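Ticket 1304 - Live timing drops car 30 mid-session, lap count wrong after rejoin
Product: Finlow Timing (trackside + web)
Event: Filtenthorpe endurance, May
Opened by: Kenneth Tiongson, Bañez Racing
Assigned: Maribeth Malabanan
Priority: high
Status: monitoring

Kenneth, 9:12 am
Car 30 vanishes from live timing after pit stops. Goes out, no line on the screen for 2 laps, then comes back with the laps missing. Position wrong, gap wrong, strategy sheet wrong. Every other car in class fine as far as we can see. Transponder light is solid green. Need this fixed before the race, we are fueling off these numbers.

Maribeth, 9:25 am
Looking. Which pit box and which transponder, main or spare? Also does the loop at pit exit pick it up or is it missing there too? Send the passing log if you can export it.

Kenneth, 9:40 am
Main. Box is the last one before pit exit. Log attached. Pit exit has it, start/finish doesnt. Tried so far:
- rebooted the pit wall laptop
- deleted and re-added the car in Finlow
- swapped network cable
- moved transponder bracket lower, away from the brake duct
No change from any of it.
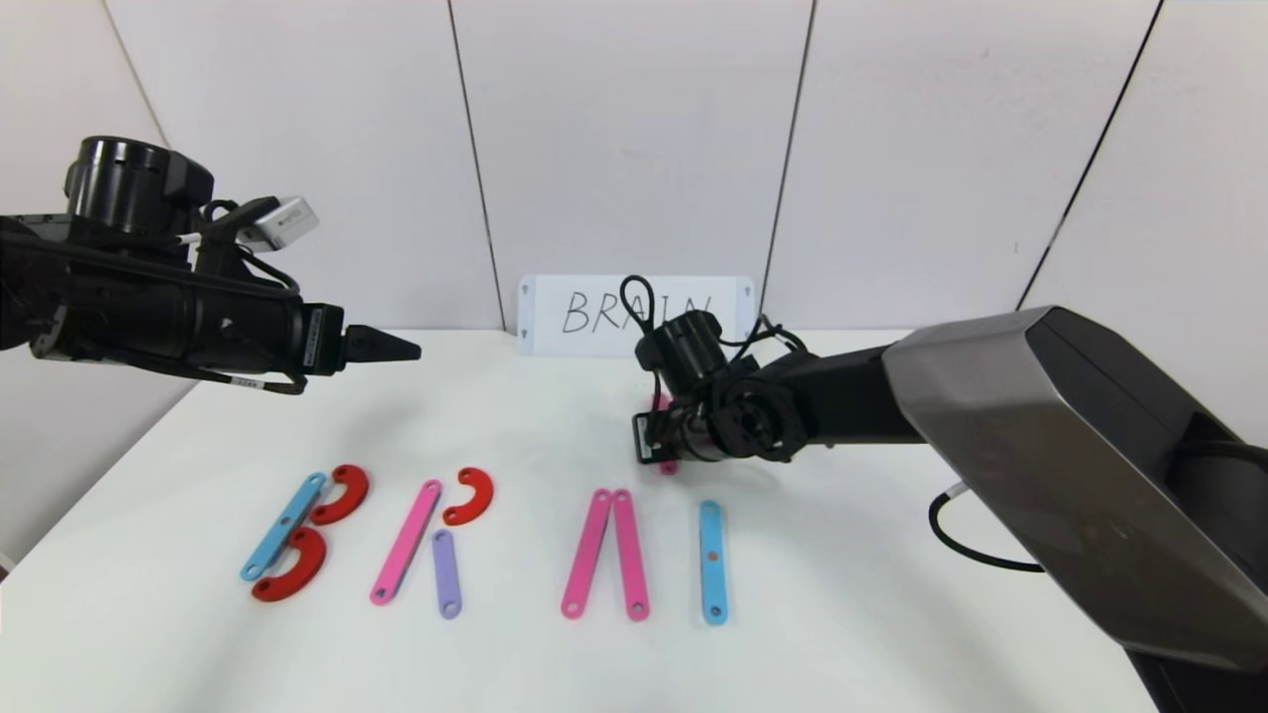 Black gripper above the white tabletop, silver-gray housing at right.

Maribeth, 10:05 am
Ok got the log. Start/finish IS seeing the car, the hits are in the raw file. Finlow is throwing them out. Minimum lap filter. When the driver change gets entered from the pit wall it starts a new stint and the clock for that stint is coming from your laptop, not the decoder. What time does the laptop say right now vs the timing screen?

Kenneth, 10:11 am
Laptop is ahead. 2160 seconds. Thats 36 minutes. No idea how, the Flesine guys used it for their test and might have set it by hand.

Maribeth, 10:14 am
That would do it. Steps:
1. Close Finlow on the laptop, leave the server alone
2. Settings, clock source, change from Local to Decoder
3. Reopen, check the offset reads zero
4. Re-enter the last driver change for 30
5. Tell me when done and I'll replay the raw passings from this end
Don't delete the car again please - it drops the stint history and I have to rebuild it by hand.

Kenneth, 10:31 am
Done 1 to 4. Offset zero. Car is back on the screen but lap count still short.

Maribeth, 10:38 am
Replaying now. Refresh in a minute.

Kenneth, 10:44 am
Laps are right. Gap to the car ahead matches race control. Will do a stop and driver swap in the next practice and report back.

Kenneth, 1:50 pm
Two stops, both with driver change. Stayed on screen both times. Pit lane time looks right too. One thing, the old stint still shows the wrong start time in the PDF report, can that be edited?

Maribeth, 2:06 pm
Not from your side. I can patch it after the session closes, live reports are locked. Race data wont be affected. Also raising a seperate ticket so Finlow warns when the laptop and decoder clocks disagree, right now it says nothing. Leaving this one open thru the race, ping me here if 30 drops again.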